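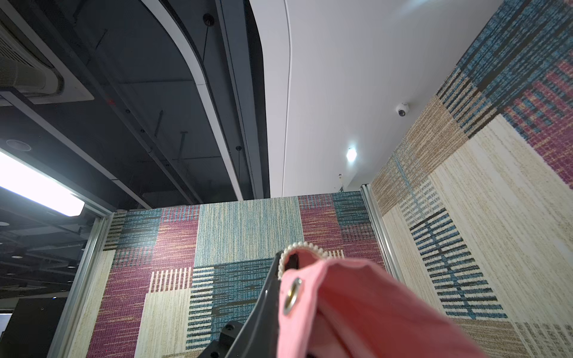 How often should the finger screws on a two-finger electric gripper be checked when the cell handles only fabric?

Check them every 200 hours of running time, and again after any collision or emergency stop in which a finger touched the table. Fabric puts very little load on the fingers, but the repeated opening and closing will work a screw loose over time. Use the torque value given in the gripper manual for the screw size in question, and record the result in the cell log.

Posted by Carter Ross, 02/10/2018

Further details from the original poster: Our department operates one arm with a Tondberg gripper for picking up and folding light garments. The cell has completed 363 hours since it was commissioned. The supplier, Flurnska, delivered it with a maintenance sheet that covers the arm joints and the controller but does not mention the fingers. Operators have reported a slight click when the gripper closes. The grip force setting has not been changed. I would appreciate advice on the click as well as on the general interval.

Mircea Pascu

The interval stated above agrees with our own practice. With regard to the click, please proceed in the following order.

Place the arm in its service position and lock out the drive power. Hold each finger near the tip and move it gently from side to side. Movement at the base indicates a loose mounting screw. Movement of the whole carriage indicates wear in the slide, and that must be referred to the supplier.

If a screw is loose, remove it completely. Clean the thread and the hole, apply a small amount of medium-strength thread locker, and refit the screw by hand before using the torque wrench. Do not tighten one finger fully while the other is still loose. Allow the thread locker to cure for the time printed on the bottle. We leave ours for 18 hours, as the cell is idle overnight in any case.

After refitting, run the homing routine and compare the closed position with the value saved at commissioning. If the two differ, the gripper must be taught again before production resumes. Lint should also be removed from the slide at this stage with a dry brush. Compressed air is not recommended, as it drives fibers further into the guide.

Kamel

We had a click on ours and it was the cable clip, not the fingers at all. Worth looking at that first. We check our screws every 7 weeks and have had no trouble, though our cell is used lightly.

Reply from Carter Ross

Thank you both. The left finger did move at its base, and one screw could be turned by hand. It has been cleaned and refitted as described by Mr. Pascu. The cable clip was found to be secure. I have asked Flurnska to add the finger check to the maintenance sheet, and our safety office at Dudeck has approved the 200-hour interval for the remainder of October.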